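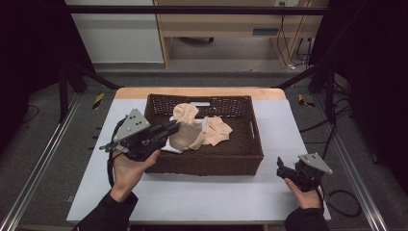 A beige garment in one of the dark brown woven baskets, on a white tabletop.

Runden Opens Its Laundry and Linen Room in Beltthorpe, With Baskets, Folding Tables and Plenty of Time to Use Them

BELTTHORPE, August – Runden, the home and household goods shop that many families in Beltthorpe already know from its corner on Rajan Street, is very happy to announce that its new Laundry and Linen Room is open. The room takes up the whole back half of the shop, and it is given over to the part of the wash that starts once the machine has stopped: the sorting, the smoothing, the folding, and the finding of somewhere sensible to put it all.

For a good many years our customers have come in for a basket and stayed to talk about what was going into it. They have told us about the chair in the bedroom that holds a week of sweaters, and about the fitted sheets that get rolled into a ball and pushed to the back of the closet (we have all done it, and some of us did it this morning). We enjoyed those conversations so much that we wanted a proper place to have them, with tables at a comfortable height and nobody needing to squeeze past with a stroller while somebody else is trying to fold a bath towel.

The room has 24 places at its folding tables, and anybody may bring a load from home during opening hours and work through it at their own pace. There is no charge for a place and no need to buy anything. We keep a kettle going in the afternoon, and there is a shelf of spare hangers by the door that you are welcome to add to or take from.

Along with the room comes the Wesus line of woven baskets, which Runden is carrying for the first time. There are 32 baskets in the line, from small ones meant for socks and washcloths up to deep ones that will take a set of winter bedding. The rectangular basket in dark brown wicker has been the favorite of our own staff while we were getting the shelves ready. It has handle slots cut right into the sides, so there is nothing sticking out to catch on a door frame, and it slides neatly onto a closet shelf when you are finished with it. It is also a nice thing to look at, and we do think that matters if it is going to sit at the foot of your bed most of the week.

The first 100 households to sign up for a folding hour will receive a small Wesus basket to take home with our thanks. Folding hours run at 10 a.m. and again at 6:30 p.m., and they are as relaxed as we can make them. A member of our staff will go over shirts, soft knits and, by very popular demand, fitted sheets, and after that the hour belongs to whoever has come along. Bring whatever is giving you trouble. Children are welcome, and we have found they take to pairing socks with real enthusiasm, at least for the first ten minutes.

Runden will also be taking in clean clothing and linens at the room through the end of the season. Shirts, sweaters, sheets, towels and blankets in good condition can be left in the collection baskets just inside the entrance, and we will sort them, fold them and pass them on to families in and near Beltthorpe. Our hope is to collect 1000 pieces, and neighbors have already been so generous that we had to clear a second shelf before the doors were even open. We ask only that items be washed and fully dry when they arrive. Pillows and comforters are a little more than we can store at the moment, so please hold on to those for now.

The Laundry and Linen Room is reached through the main shop, or by the side door on the parking lot, which has a ramp and is the easier way in with a full basket. Places at the tables are first come, first served. Folding hours can be booked at the front counter or by telephone during shop hours, and the counter also has a printed list of the Wesus sizes, with measurements, for anyone who would like to check a shelf at home before choosing.

About Runden
Runden sells baskets, linens, kitchen goods and everyday household things from its shop in Beltthorpe. The shop is open from 9 a.m., and there is usually somebody at the counter glad to talk about storage.

Press inquiries: please ask for the press desk at the Runden front counter, Rajan Street, Beltthorpe.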